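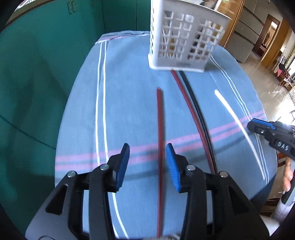 2 min read

Zasar Hand-Held Gripper Set, Club Edition

The Zasar set is a pair of hand-held grippers for school robotics clubs and student projects. Students hold one in each hand, pick things up with the jaws and record what they do. The recordings can then be used to train a small arm or handed to another team to work from.

Each gripper has two jaws with textured rubber pads. Spare pads come in the box and are changed with the small key supplied. Pads wear fastest at the tip, so swap them in pairs.

What a class does with it

The Elach project pack is written for a club that meets once a week. It starts with wires and other thin, straight items, which are awkward to lift off a cloth and show up a poor grip quickly. The next task is cutlery: a heap of chopsticks and spoons on a table, and a caddy to put them in. Students take turns, one pair of hands at a time, while the rest of the group keeps the log sheet.

The tasks need an ordinary table and things from the kitchen drawer. Use a patterned cloth if you have one. Chopsticks of different colours make the log easier to fill in, as students can write down which one they went for first. 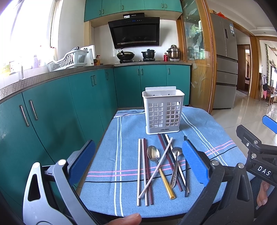

Czarnecka wrote to us after a term with the set: my group wanted to go straight to the cutlery, and I let them. They were dropping spoons for two sessions. We went back to the wires and it got better. I would print the log sheets larger, the boxes are too small for Year 8 handwriting.

The log sheets have been redrawn with taller rows and are now A4 landscape. Clubs with the older pack can ask for the new file by email.

In the box

Two grippers, left and right
Charging lead
Spare pads and key
Elach project pack, printed
Log sheets, pad of 216

Details

Weight of one gripper: 267 g
Battery: 2000 mAh, built in
Price per set: £159, delivery extra
Suggested age: 11 and up, with an adult present

Pavmont league entry

The set can be used for the open table class in the Pavmont schools league. Teams bring their own cloth, caddy and utensils. The pile must be loose at the start, with pieces lying across one another, and only the jaws may touch it. Entries close in December. 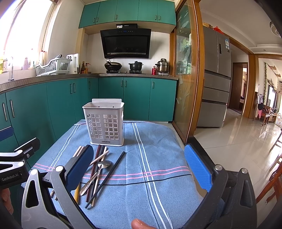 Cutlery task: spoon and chopsticks in a loose pile, caddy behind.

Orders from schools can be paid by invoice. Spare pads are also sold separately, in packs of four. Please say whether you need left or right when ordering a single gripper.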